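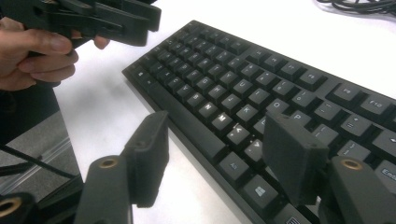 Preparing and Caring for Linens, Glassware and Garments at a Home Wedding Reception

Search tips and guides
Type a keyword and press Enter

The following guidance has been prepared by the household desk at Halau for families who intend to hold a wedding reception at home or in a rented hall without a full catering staff. It covers the cleaning, storage and handling of table linens, glasses, candles, flowers and formal clothing. It was revised in March by Margit Haugen and replaces the earlier sheet on table linens.

Tablecloths and napkins

Linens should be unpacked and inspected no later than 4 weeks before the reception. Cloths that have been folded for a long time often show yellow lines along the creases. Cotton and linen cloths with such lines may be soaked overnight in cool water with an oxygen-based laundry powder, used at the strength given on the package. Chlorine bleach is not recommended for old linen, as it weakens the fibers and may deepen the yellow color.

Wash white and colored cloths separately. Do not fill the machine more than halfway with large tablecloths, which twist together and rinse poorly. Fabric softener should be left out of the wash for napkins. It leaves a coating on the cloth, and a coated napkin does not absorb well.

Iron linen while it is still damp. If it has dried completely, sprinkle it with water, roll it up in a clean towel and leave it for 2 hours before ironing. Embroidered pieces are to be placed face down on a thick towel and pressed from the back. Finished tablecloths should be rolled around a cardboard tube covered with plain white tissue, or hung over a padded rail. Napkins may be stacked flat.

A household expecting 22 guests should prepare a few more napkins than there are place settings. The extra napkins are kept with the serving pieces, where whoever is pouring can reach them.

Glassware

Borrowed and rented glasses should be washed on arrival, even when they look clean. Use hot water and a small amount of dish soap, and wash the glasses before any plates or pans go into the same water. A folded dish towel in the bottom of the sink reduces chipping. Hold a stemmed glass by the bowl when washing and drying it. Many stems are broken by holding the base in one hand and twisting the bowl with the other.

Cloudy glasses may be soaked for a few minutes in warm water with a splash of white vinegar and then rinsed well. If the cloudiness remains after two treatments, the surface is probably etched and cannot be restored at home. Such glasses are safe to use for water at the side tables.

Glasses with gold or silver rims must not go into the dishwasher or into vinegar.

Store clean glasses upright. When they are stored upside down, the rim carries the weight and the air trapped inside takes on the smell of the shelf. Cover them with a clean cloth until the tables are laid.

Candles and wax

Burn each new pillar candle once before the reception, long enough for the melted wax to reach nearly to the edge. It will then burn more evenly on the day. Trim the wick each time the candle is lit again. Candles are to be kept well clear of flowers, ribbon, paper menus and curtains, and one adult should be named in advance to put them out at the end of the evening.

Wax on a tablecloth should be left to harden. Lift off as much as possible with the edge of a spoon. Place plain paper towels above and below the mark and press with a warm iron, moving to clean paper as the wax is taken up. Colored wax may leave a tint behind, and this is treated as an ordinary stain before washing.

We use cookies to remember your reading preferences. Accept | Manage settings

Cut flowers

Flowers bought the day before should be trimmed at an angle and placed in deep, cool water in a dark room. Remove every leaf that would sit below the water line. Buckets and vases must be scrubbed with hot soapy water beforehand, including those that were put away clean. Flowers should not be stored beside ripe fruit, particularly apples and bananas, which shorten their life.

Lilies require some care near clothing. Remove the pollen-bearing tips as soon as the blooms open. If pollen falls on fabric, do not rub it and do not apply water. Lift it with a piece of sticky tape, pressing lightly, and shake the garment outdoors.

Roses that have drooped can sometimes be revived by recutting the stems under water and laying the whole flower in a basin of cool water. Allow an hour. Hydrangeas respond well to the same treatment.

Stains on formal clothing

Stains should be blotted at once with a plain white cloth. Colored paper napkins are unsuitable, as the dye may transfer to the garment. The following points apply to washable fabrics only.

Red wine: blot, rinse with cool water from the back of the fabric, and wash as soon as possible.

Butter and salad oil: cover with cornstarch, leave for 20 minutes, brush off, and treat with a little dish soap.

Lipstick: scrape off any excess with a dull knife, then dab with dish soap and rinse. Work from the outside of the mark toward the center.

Grass: dab with rubbing alcohol after testing on an inside seam. Acetate fabrics must not be treated in this way.

Silk, satin, beaded garments and anything with a dry-clean label should be blotted only and taken to a cleaner. Tell the cleaner what was spilled. Clear drinks such as white wine and lemonade dry without a visible mark but turn brown in storage, and these should be pointed out as well.

Storing a gown after the reception

The gown should be cleaned before it is put away. Do not store it in the plastic bag supplied by the cleaner. Use a cotton garment bag, or a box lined with acid-free tissue, and place crumpled tissue in the sleeves and along each fold. Attics and basements are unsuitable because of heat and damp. A closet shelf on an inside wall is preferred.

Open the box once a year with clean, dry hands and refold the gown along different lines. Metal pins should be removed before storage, as they may rust.

Corrections to this sheet may be sent in writing to Margit Haugen at the Halau household desk.

Receive our seasonal household notes by email. Enter your address to subscribe. You may cancel at any time.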